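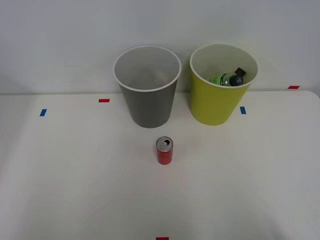

Section 2: Getting your Akport scale set up

Okay, you've got it out of the box and the foam bits are all over the floor. Mine too, every time. I wrote this section after setting up a whole batch of these for the shop, so it's in the order I do it now and not the order on the leaflet (which has you calibrating before the batteries are in, good luck with that).

What you need: the scale, the pan, two AA batteries, the 100 g weight from the little cloth bag, and a small coin for the battery door.

1. Turn the scale upside down on a towel. There's a red plastic tab under the middle of it. Pull it straight out and keep it somewhere, you'll want it if you ever ship the scale.

CAUTION: Don't press on the top plate while that tab is in. Dennis Staniforth leaned on one with his elbow and it never read right again.

2. Open the battery door with the coin, a quarter turn to the left. Put the batteries in, both facing the same way. Yes, I know that looks wrong!

3. Flip it back over and set it where it's going to live. A solid table or counter is great. Stay away from the top of a fridge, anything with a fan blowing across it, and those wobbly carts on wheels.

4. Screw the four feet in or out until the bubble sits inside the ring. I start with the front left foot and go around. Tiny turns, they move more than you'd think.

5. Drop the pan on so the notch faces the display. If it rocks, lift it and try again.

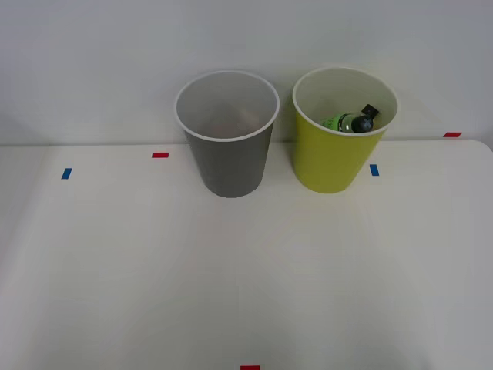

6. Hold down ON until all the segments light up, then let go. Wait for the zero to stop flickering. In my chilly back room in Ustthorpe that takes a good while, so go make a coffee.

NOTE: The scale may come up in ounces. Tap UNIT to go through the choices. It remembers the last one you used.

7. Now calibrate. Hold UNIT and TARE together until you see CAL, then set the weight in the middle of the pan. Hands off the table, please. When it says PASS, take the weight away and press TARE once.

8. Put the weight back on as a check. You want 100.0, and a tenth either side is fine by me.

If it says FAIL, check the bubble again and repeat step 7. If it fails a second time, swap the batteries. Pin-yu Shih, who tests these on the bench, says fresh alkalines fix most of them, and that matches what I've seen.

Error 27 means there's too much on the pan. Take it off right away and let the display settle before you try anything else.

Error 1302 only shows up on the older Bainbridge boards. It means the saved calibration got lost, so you just do step 7 over.

Weighing into a container: put the empty container on first, press TARE, then fill it. When you lift it off, you'll get a minus number. That's the container's weight, nothing's broken, press TARE again and carry on.

CAUTION: Wipe the top plate with a damp cloth only. No spray cleaner near the seam, it creeps inside. The pan can go in the sink but keep it out of the dishwasher.

Battery changes and the auto-off setting are in Section 3.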